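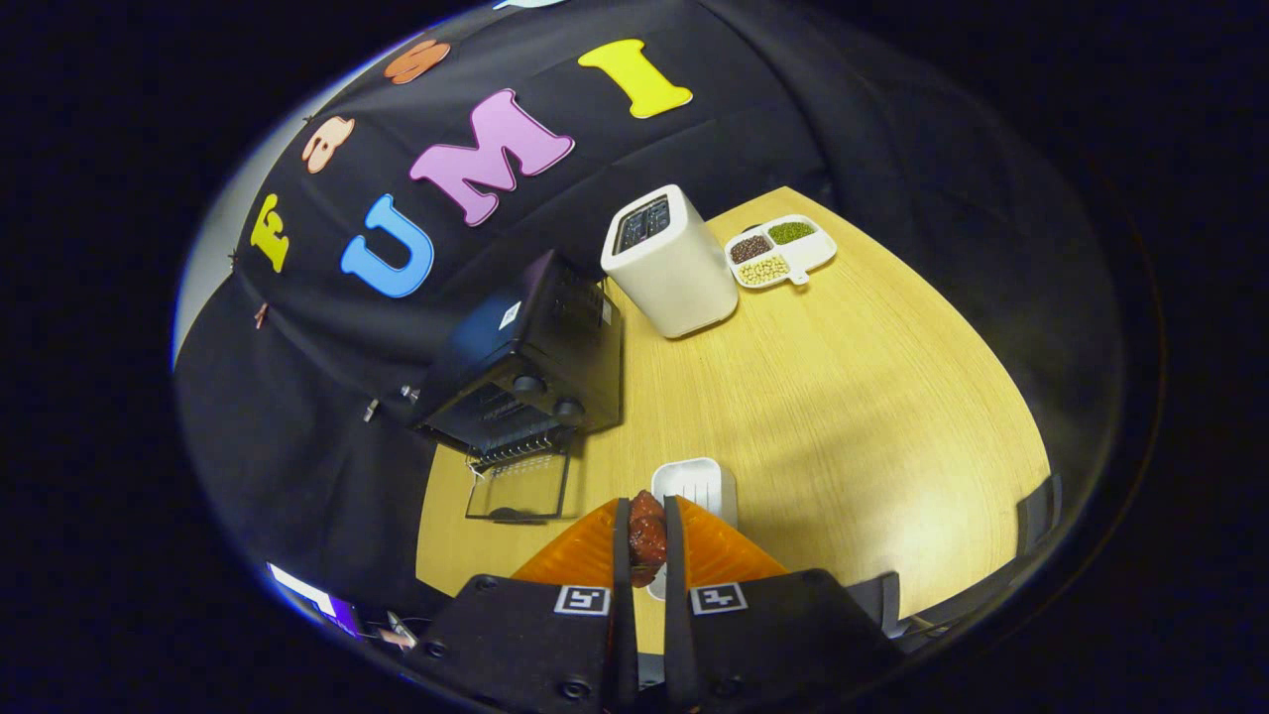

Felt letters pinned to a black backdrop behind a pale wooden table.

Ollolberg Home Listings – Data Card

Summary
The Ollolberg Home Listings set holds 2,000 written descriptions of houses and flats offered for sale in the Ollolberg district. It was compiled by Tatis for the study of how sellers present their homes to buyers.

Contents
Each record gives the text of the listing, the type of property, the number of bedrooms, the asking price band and the month in which the listing first appeared. Street names and door numbers have been removed. Photographs and floor plans are not supplied.

Sources
Listings were provided by the estate agents Arsenault and Plonik under written agreement. Each text is given as the agent published it, spelling errors included. Where a home was withdrawn and listed again, both versions are kept and share a property number.

Labels
Every listing was read by two members of staff and marked for six topics: kitchen, garden, storage, recent repairs, transport and schools. Disagreements were settled by Dario Colombo, who also maintains the set.

Known limits
Spring listings outnumber those from the rest of the year – May above all. Price bands are asking prices and should not be used to estimate sale prices. Four records lack a property type.

Access
The set may be used for teaching and research. Requests for other uses should be sent to Tatis in writing.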